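# 柜面上的一天：Flidoris 仿真示范采集图集

更新于 2020年10月12日 · 整理：Metberg 小组

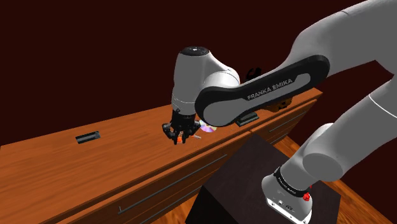

我们收集的是“示范”，一条一条由人操作出来的示范，从机械臂离开初始位置开始，到东西放好、手指张开为止，中间的每一步都录下来，留给后面的学习系统去模仿。Flidoris 这个名字最早只是一个文件夹的名字，后来文件夹越长越大，就成了项目名。所有场景都在仿真里搭，所有动作都由真人遥控，操作的人坐在屏幕前，手里握着控制器，心里想的却是柜子上那点儿零碎东西！单臂，双指夹爪，一张长长的木柜，背后一面暗红的墙，柜面上散着杂物：光盘平躺在前臂的阴影底下，泛着淡紫和银色的光，再往右有一块深色的、像电路模块的东西；左边空出一大片木纹，只有一小截黑色的圆柱体躺着，像支记号笔。夹爪已经朝下，两根手指之间有个橙红色的小东西。每次看到这种时刻我都会坐直一点，因为一条示范好不好，往往就看手指下去的这一小段。

*长柜，单臂，双指夹爪朝下。仿真渲染。*

## 先说说这一页

这里记的是采集过程里的事：柜面怎么布置，操作的人怎么练手，哪些示范留下，哪些扔掉，还有一堆我们自己觉得特别有意思、别人可能会翻过去的小细节。想找训练曲线的朋友要失望了，那些在另一页，由 Chevalier 那边维护。

到这次更新为止，我们一共录了 800 条示范，筛完留下 730 条。场景布局有 200 种，每一种都是单独生成的，物体的种类、位置、朝向、灯光都会变。对大团队来说这个量大概不值一提，可是对一间只有几张桌子的办公室来说，每一条我们都看过，有些看了好多遍，有些闭着眼睛都能背出来夹爪是怎么拐弯的。

## 为什么老是柜子

有人问过，为什么不用桌子。桌子我们也有，四月的第一批全是桌子。方桌，正对着机械臂，物体摆在正中间，光线均匀，干净得不得了。操作起来很舒服，录得也快，结果模型在方桌上表现得像模像样，一换家具就开始在空中犹豫，手腕转来转去，迟迟不肯下去。

后来换成长柜，麻烦一下子多起来，好玩也一下子多起来了！柜面又长又窄，机械臂从一侧伸过去，前臂会把一大片台面挡住。物体放在远端要伸得很开，放在近端又得把手臂收得很紧，肘部抬高，腕部几乎要折回来。操作的人必须事先想好从哪边绕。这种“事先想好”正是我们想录下来的东西。

木纹也帮了忙。早先的桌面是纯灰色，什么都看得一清二楚，模型也就学会了靠“灰色以外的都是物体”过日子。换上带细纹的暖色木面以后，小东西和背景的关系变得微妙多了，尤其是橙色和红色的小件，落在橙棕色的木头上，得认真看才看得见。我很喜欢这个变化，虽然第一周的成功率掉得让人心疼。

## 柜面上放什么

杂物清单是 Estela Sepúlveda 起的头。她的原则只有一句话，贴在共享文档最上面：

> 抽屉里会翻出来什么，就放什么。

于是就有了光盘、笔、小电子件、瓶盖、夹子、橡皮、各种说不清用途的小零件。我们把它们分成几类，方便布置的时候搭配。

**扁平件。** 光盘是代表。躺平之后几乎没有厚度，从上面直直地夹是夹不起来的，得先把它推到柜边，让一部分悬空，再从侧面夹住。第一次有人把这个动作做顺的时候，整个屋子都围过来看回放，连放三遍！它的反光也很讨人喜欢，角度稍微一动颜色就变，对只看颜色的模型来说简直是一场考试。

**细长件。** 笔、小棍、短管。难点在朝向，夹爪要转到和它垂直的方向，手指落在中段，太靠头会一撬就飞。圆的还会滚，碰一下就跑了，操作的人得学会等它停下来。

**块状件。** 有棱有角，看着最容易，其实形状不规则的那些很会骗人。两根手指一合，物体在里面转个角度，还夹得住，但放下去的时候姿势全变了。

**高件。** 会立起来，会挡路。它们很少当目标，多半用来做障碍，逼着手臂绕一下。

每个布局里都有目标，也都有干扰。干扰物不许碰倒，轻轻蹭到可以接受，蹭到以后要在备注里写一句。备注这件事大家一开始都嫌烦，后来倒成了我最爱翻的部分，下面会抄几条。

## 操作的人

Metberg 这边的操作员轮流上，每人一段，录完就换。录之前有热身，热身不存盘，爱怎么玩怎么玩。有人喜欢拿夹爪去推光盘，推到柜子边缘再一点点拨回来，纯粹为了找手感；有人一上来就挑战最远端的小件，失败了哈哈一笑再来。

热身完了才是正式录制，流程写下来很短：

1. 载入布局，先看，不动手。
2. 心里选好进入的方向，把手臂抬到物体上方。
3. 对准，下降，合上手指。
4. 提起来，停一下，再往目标位置走。
5. 放下，张开，手臂退开，按结束。
6. 写备注。

第一步最容易被跳过。新来的操作员总是一载入就急着动，手臂飞出去一半才发现路上有个高件，只好在空中拐弯。拐弯也能完成任务，可录下来的轨迹里就多了一段“我后悔了”。模型学东西是照单全收的，它会连后悔一起学。我们有一版早期模型，不管路上有没有障碍，都要在半空中顿一下再往左偏，看得大家又好气又好笑，最后查到源头是同一位操作员连续录的一批。（就是我。）

第四步里的“停一下”是后来加的，我要给它多写几句。提起物体后停住一小会儿，画面里手臂静止，物体悬着，夹得稳不稳一目了然。筛选的时候省了太多力气，而且模型也学会了这个停顿，执行时会自己稳一稳再走，看着特别像一个谨慎的人。

## 备注摘抄

以下都是原话，只改了错别字。

- “光盘推过头了，掉了，重录。第二次慢一点，很顺。”
- “手指碰到旁边的棍子，它转了半圈，没掉。”
- “这个布局的灯太暗，深色物体贴着前臂的影子，我基本靠猜。”
- “太爽了这条，请一定保留。”
- “夹住以后物体歪了，我在空中把手腕转回来再放的，不知道算不算作弊？”
- “远端，手臂几乎伸直，手有点抖，不是机械臂抖，是我抖。”
- “目标在高件后面，从右边绕，比从上面过好走。”
- “橙色的东西放在这种木头上真的很过分。”

关于“算不算作弊”那条，我们专门讨论过，结论是当然不算，还给它加了标签，叫“空中修正”。带这个标签的示范后来成了最宝贵的一批，因为模型在执行时也会夹歪，它得见过夹歪以后该怎么办。

## 留下和扔掉

800 条里扔掉的那些，大多数没什么故事：控制器掉线，录制忘了停，载入了错误的布局。还有一部分是穿模，手指陷进物体里，或者物体在合指的瞬间弹飞出去，这是仿真的老毛病，接触参数调得越硬越容易出。遇到弹飞我们一律不留，哪怕弹飞以后操作员漂亮地把它捡了回来。真实的柜面上，笔不会自己蹦到天花板。

争议最大的是慢的那些。有一阵子我们设了时长上限，超过就删，图的是整齐。Estela 不同意，她把几条超时的示范单独拉出来放给大家看：操作员在光盘旁边试了又试，换了两个角度，最后从侧面干净利落地夹起来。她说这里面的信息比十条一次成功的都多。看完以后上限就取消了，我们把那几条从回收区捞了回来，心里一阵后怕。

失败的示范怎么办？纯粹的失败，也就是到最后也没放好的，单独存一份，不进训练集。Chevalier 那边说以后想拿它们训练一个判断器，让系统自己知道这一次成没成。我对这件事期待得不行，已经偷偷开始给失败分类了：夹空、滑落、碰倒、放偏。

## 灯光和墙

墙的颜色是可以换的，地板也可以换，柜子的木色也可以换。暗红的墙配橙棕的木头，是我个人最偏爱的一组，白色的手臂在前面亮得很，关节外壳上的明暗过渡特别好看，前臂侧面黑色面板上那行浅灰的“FRANKA EMIKA”也读得清清楚楚。当然，好看不能当理由，随机就是随机，轮到灰墙就录灰墙，轮到一面刺眼的黄墙也照录不误。

灯光的随机范围改过几次。最开始变化太小，影子总落在同一侧，模型对影子产生了一种迷信。后来放得太宽，出现了几乎全黑的柜面，操作的人根本没法录，备注里怨声载道。现在这一版取了中间，暗的时候够暗，但是凑近屏幕总能找得到目标。

影子本身是好东西。夹爪下降的时候，手指的影子会从远处往物体那边靠，操作员嘴上说靠的是立体感，我看回放的时候发现大家都在偷偷用影子判断高度。既然人在用，那就保证影子一直渲染得像样，这一点上我们没有为了速度妥协。

## 视角

固定视角放在柜子的斜前方，能看到整条手臂的走势，也能看到柜面的长度。它有个讨厌的地方，手臂往中间伸的时候，前臂会压在一排物体前面，柜面靠后的东西只露出个头。

有人提议换成正上方的视角，一览无余。我们试了，正上方确实看得全，高度却几乎读不出来，手指是悬着还是碰到了台面，全凭想象。最后的办法是两个都录，再加上手腕上的一个，一共三路，操作员可以随时切换，录制时三路同时存。大家的习惯差别很大：有人全程盯着斜前方，有人一到下降阶段就切到手腕，还有人切得飞快，坐在旁边看的人会晕。

遮挡我们没有刻意回避。手臂挡住东西，这在柜面上天天发生，系统迟早要面对。一个物体刚才还看得见，手臂一伸过来就没了，它还在那儿，这件事模型得学会相信。

## 从 Arnenstead 来的布局

200 种布局里有一部分是 Arnenstead 的同事做的，风格一眼就能认出来，特别挤！我们自己做布局时总是不自觉地留出余地，目标周围空一圈，方便下手。他们不管这些，物体一个挨一个，手指伸下去两边都要擦着别的东西。第一次打开的时候操作员发出了整齐的叹气声，录完以后又都说过瘾。

我后来专门去请教他们是怎么摆的。答案朴素极了：让物体从高处一股脑儿落下来，落成什么样就什么样，只把掉到地上的捡走。这样得到的朝向和叠压关系，手工摆半天也摆不出来。现在我们两种都用，一种稀疏，一种拥挤，稀疏的里面往往还有大片空着的木面。别小看空的地方，模型得知道那里没什么可抓的，不用过去看。

## 小毛病清单

给以后接手的人，也给几个月后的自己：

- 载入布局以后等物体完全静止再开始，圆柱形的会慢慢滚，肉眼不容易发现。
- 控制器的灵敏度别乱调，调了要写进备注，同一个人前后两批的速度会对不上。
- 夹爪合拢的速度有两档，小件用慢档。快档碰到薄片会弹。
- 柜子边缘有一圈碰撞体比看起来略宽，推光盘时要多推一点点才会真的悬空。已报，还没修。
- 手臂收得太紧时肘部会靠近上限，控制会变得黏黏的，退回来重新进，不要硬拧。
- 结束键不要和切视角的键挨在一起！我们有一批示范就是这样提前结束的，手指刚张开，画面就没了。
- 备注写中文、英文、西班牙文都行，写了就好。

## 接下来想录的

抽屉。柜子正面一排抽屉，细长的深色横把手，每天在屏幕上看着，手痒得不得了。目前抽屉是锁死的，只当家具用。物理那边已经能让它滑动，把手也能夹住，试着拉过几次，感觉非常奇妙，要顺着滑轨的方向走，偏一点就卡。等这一版稳定下来，第一批任务就是拉开抽屉，把柜面上的小件放进去，再推回去。动作会长很多，热身大概也要跟着变长。

再就是双手配合，两条手臂，一条按住，一条夹。光盘那种扁平件，有另一只手帮忙翘起来就简单多了。这个还停留在白板上，遥控的人要怎么同时管两条手臂，大家吵得正热闹，有人主张一个人双手控制，有人主张两个人各管一条，像四手联弹。我投四手联弹一票。

还想补一批“被打断”的示范：走到半路目标被挪走了，操作员得重新看、重新对准。现在的示范里世界太老实了，除了手臂谁都不动。Estela 已经写了个小脚本，会在下降途中把物体轻轻推开一点。试用那天她没有告诉我，我对着一块怎么也对不准的小东西较了半天劲，还以为自己手艺退步了。

## 用和引用

布局文件和 730 条示范放在一起，目录按布局编号排，每条里有三路画面、关节角度、夹爪开合、备注文本。标签在单独的表里，想按物体类别挑的话看“类别”一列，想找夹歪又救回来的，搜“空中修正”。失败的那一份暂时只在内部，等分类做完再放。

发现哪条画面和备注对不上，请把编号发到小组信箱，收到就改，下次更新时一起写进变更记录。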